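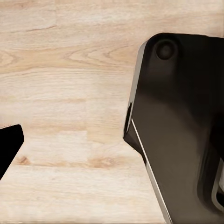 The trade policy office of the Stovberg Manufacturers' Council occupies a single floor above the old customs hall in Lerkedstead. Its director has spent most of the past year arguing that small exporters lose more money to paperwork than to tariffs. In May, the council released a survey of its member firms, and the director agreed to discuss the findings on the condition that the conversation remain on policy and not on individual companies.

The survey was sent to 2,015 firms, of which 1,164 replied. Most of those replying sell at least part of their output abroad. "We expected complaints about duty rates," the director said. "What we received instead was page after page on refunds. A firm pays duty on imported parts, builds a finished product, ships it out of the country, and is entitled to have that duty returned. The law is clear. The waiting is the problem."

Under the present rules, a company claiming such a refund must match each exported item to the import entry for its components. Large firms employ staff for this work. Smaller ones often let the claim lapse. One respondent reported spending $900 in broker fees to recover a sum that was smaller than the fees. The director declined to say which firm it was.

The council's proposal, drafted with the consulting firm Terner, would allow companies below a certain size to claim a flat percentage of the export price. Critics have called this a subsidy under another name. The director does not accept the description. "A subsidy gives you money you did not pay in," the director said. "This is the company's own money. We are asking the government to estimate it fairly and send it back on time." 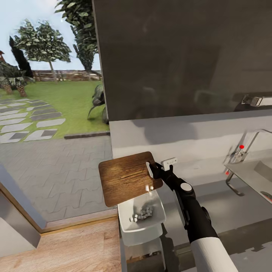 Kitchen goods are the category most often raised in the council's hearings, and the director returned to them several times. The margins are thin and the parts come from many places. "Take a plain wooden cutting board and a white bowl to put the diced food in," the director said. "The two items may sit under different tariff headings, with different rates and different proofs of origin. Sell them as a set and you have a third question to answer." Tomaszewski, a housewares maker that testified in favor of the proposal, told the council that it had stopped selling sets abroad for that reason.

Asked whether a flat rate would invite false claims, the director acknowledged the risk. The draft calls for random audits and a 2-year bar on any firm found to have overstated its exports. "Some members think that is too harsh," the director said. "I think it is about right - we cannot ask for trust and refuse inspection."

The proposal now goes to the regional trade board, which may amend it before a vote. The council will accept written comments from member firms at its Lerkedstead office until then.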